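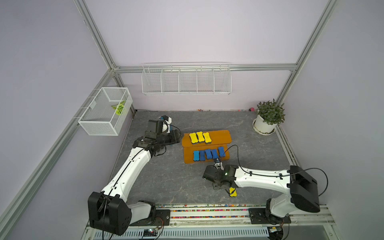

Two robot arms and an orange wooden board, with the wire shelf behind.

About Warnix

Posted 19/01/2019 by the Warnix editor

Hi, and welcome! I run Warnix, a small news and explainer site on electricity and water, mostly the places where the two bump into each other. That means small hydro dams, river permits, grid hookups, and the power bills that land on kitchen tables at the end of it all.

I got into this by accident. I was living in Macaraeg, a little way up from the Dikura River, when the old dam there came up for a new license. I went to the first public meeting because a neighbor needed a ride. I came home with a stack of paper 893 pages thick and no idea what a "minimum flow requirement" was (I do now, and I can bore you with it for as long as you like). The local paper ran a short piece and moved on, so I started posting my notes online. People wrote back. Farmers, kayakers, a few folks from the power company who wanted to fix my math. They were right about the math, by the way.

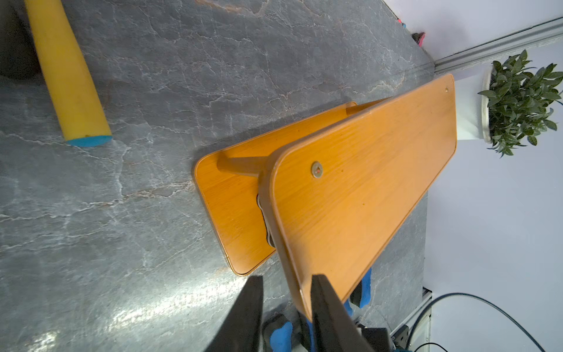

For the first couple of years the site was called Drovent, which was also the name of my newsletter. I changed it in November, mainly because people kept spelling it wrong and their emails never reached me. The old web address still works and sends you here, and if you signed up back then you're still on the list.

So what do I cover? Hydro first, old dams especially. Should they be fixed up, sold, or taken out? I've changed my mind on that more than once and I expect I will again. A dam that makes steady power at night is worth something when the grid is short, and a river with fish in it is worth something too, and I don't think you can settle that from a desk. I also write about solar on farm ponds, transmission lines (everybody wants one, as long as it's over the next hill), and rate cases, which are dull right up until you see your bill. 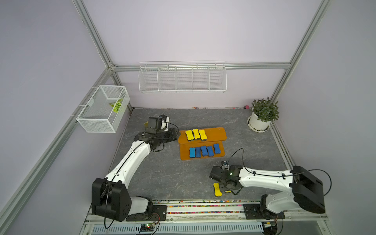 Money is a fair thing to ask about. Warnix runs on reader subscriptions, 1033 of them as I write this, plus a bit of paid talk-giving at libraries and town halls. I don't take ads or sponsored posts from utilities, dam owners, or groups campaigning on either side. If I own something or have worked for somebody in a story, I say so at the top.

There are 7 newsletters planned for this spring, and I post on the site in between whenever there's news. If I get something wrong, please write and tell me! Corrections go at the top of the story with the date. Tips are welcome as well, and so are photos of your strange old water meters.

Recent on Warnix
- The Dikura license, 2 years on
- How to read a rate case without falling asleep
- Solar on the farm pond: what it does to the water
- Why your fixed charge went up

Get the Warnix newsletter in your inbox. Enter your email to sign up. Unsubscribe any time.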